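Fagerlund Gear
Home / Bags / Food and kitchen / Ullum Kitchen Roll

Ullum Kitchen Roll
$90
Colors: moss, slate, brick
In stock, ships from our Bollham workshop

I made the first Ullum roll for myself, out of an old tent fly, before a long trip where I knew I'd be cooking in hostels and rented rooms most nights. Eating out is what eats my travel money (it always has), and a week of cooking my own dinners pays for a couple of extra nights somewhere nice. But I was so tired of sawing at onions with whatever knife the last guest left behind! So I sewed a roll that held a decent knife, a board and a few spices, and I kept changing it until I stopped being annoyed by it. This is the version I've been selling since last April.

It's a fabric roll with pockets. You lay it open on the counter, cook out of it, wipe it down, roll it up and stick it back in your pack. The whole set with everything inside weighs 741 grams, and the roll alone is a lot lighter than that if you'd like to fill it with your own stuff.

What comes with it

The roll itself, with a waxed outer and a wipe-clean lining
Chef's knife with a short blade, plus a hard sheath
Flexible cutting board that curls around the outside of the bundle
Folding silicone bowl with a lid, holds 300 ml
Wooden spoon, cut down to fit
Peeler
Can opener, the plain hand kind
Three screw-top spice jars, empty
Cotton dish towel

The dish towel sounds like filler but I'd put it first on the list if I were being fair. Hostel towels are a gamble. Mine also gets used as a pot holder, a placemat on trains, and once as a sling for a whole lot of plums.

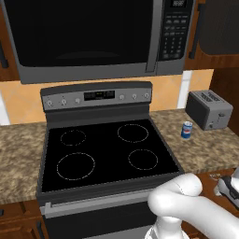

The silicone bowl gets more questions than anything else in the set, so let me tell you how I use mine. It folds flat, it pops open with your thumbs, and it goes from cold leftovers to hot dinner without a pan. I do a lot of rice this way, or oatmeal with a chopped apple in it. If the place you're staying has an over-the-range microwave set between the upper cabinets like the one in the picture, with a control panel covered in little buttons, skip the presets and use the number keys, one minute at a time, with the lid cracked open. Then use the towel to lift the bowl down, with a hand on each side, because silicone goes floppy once there's soup in it. The lid isn't for heating with the seal pressed shut. I've cleaned up after that mistake and it was lentils.

Fabric and stitching

The outer is a waxed cotton canvas. It scuffs, and I like that, but if you want something that stays looking new then this isn't your roll. The lining is a coated nylon that takes a wet cloth and a bit of dish soap just fine. Turmeric will stain it. Everything else I've spilled has come off.

All the pocket edges are bound and the knife pocket has a second layer behind it. I went back and forth on a zipper for months. Zippers get gritty and then they quit, usually on a bus, so there's a strap with a metal hook instead. You can do it up one-handed. The strap has enough length left over to hang the roll from a bunk or a door hook, and the pockets are deep enough that nothing falls out when it's hanging.

Packing it

Rolled up, it sits across the bottom of most weekend packs, or stands upright in the side of a bigger one. Mine lives in the Nerncombe 30, our carry-on backpack, which has a sleeve sized for it. You don't need the Nerncombe to use the Ullum! I just happened to design them with both on the table.

Now the knife. It can't go in your cabin bag. Please check the roll, or take the knife out and put it in checked luggage, or order the version without a knife and buy a cheap paring knife when you land. The no-knife version is $78 and it's what I take on short trips. The peeler has always gone through with me, but rules differ from one airport to the next, so look it up before you go.

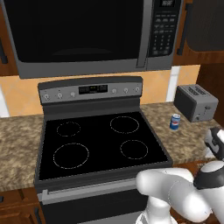 One more packing thing, and then I'll leave it alone. Fill the spice jars at home. I take salt, chili flakes and whatever I'm in the mood for, often cumin. Buying a full-size jar of anything in every new town is exactly the kind of small spending that creeps up on you — and then you leave it behind for the next person anyway. (If you find a shelf of those leftovers in a hostel kitchen, go through it before you shop. I've had pasta, oil and half a box of tea that way, all clearly marked free to take.)

The jars have a foam liner in the lid, so they don't leak powder. They will leak oil. I've tried a few different lids for this and haven't found one I'd swear by, so if you carry oil, put the jar in a small bag.

Looking after it

Wipe the lining and let the roll dry open overnight before you pack it away for longer than a day or two. Don't put it in the washing machine, the wax comes out and gets on everything else. The bowl, board and peeler can go in the dishwasher. The knife and spoon can't. Rub a little cooking oil into the spoon when it starts to look gray.

If the canvas dries out along the folds, warm it with a hair dryer and rub in some wax. We sell a small tin for $6, or use any plain fabric wax you have.

Returns and repairs

You get 90 days to try it, and I do mean cook with it. If it isn't for you, send it back clean and I'll refund the price of the roll. Stitching repairs are free for as long as I'm still sewing. You pay postage to us, we pay it back to you. Lost pieces can be bought one at a time on the spares page, and by far the most common one is the peeler.

We sew these in batches of 300, and a color that sells out usually comes back with the next batch. Brick is the slow one. I have no idea why, it's my favorite.

Things people ask 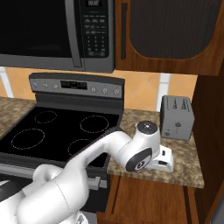
Will my own knife fit in the roll?

Any knife up to 10 inches long, handle included, will fit in the main pocket. Wider blades are fine up to two inches. You'll need a sheath or guard on it, as the lining will hold up to a spoon handle but not to a bare edge. If you're close to the limit, measure from the very end of the handle to the tip.

Can I get it for two people?

There isn't a bigger size, but the set cooks for two already. Add a second bowl from the spares page and fold it inside the first one.

Is the board big enough for bread?

For a roll or half a loaf, sure. A big round loaf hangs off both ends, and I just cut those in half first.

Do you ship outside the US?

We do, to Canada and most of Europe. Shipping is worked out at checkout. Import charges are on your end and I can't tell you what they'll be.

Page last updated January 11, 2022

Goes with: Nerncombe 30 carry-on pack, Canvas wax tin, Spare silicone bowl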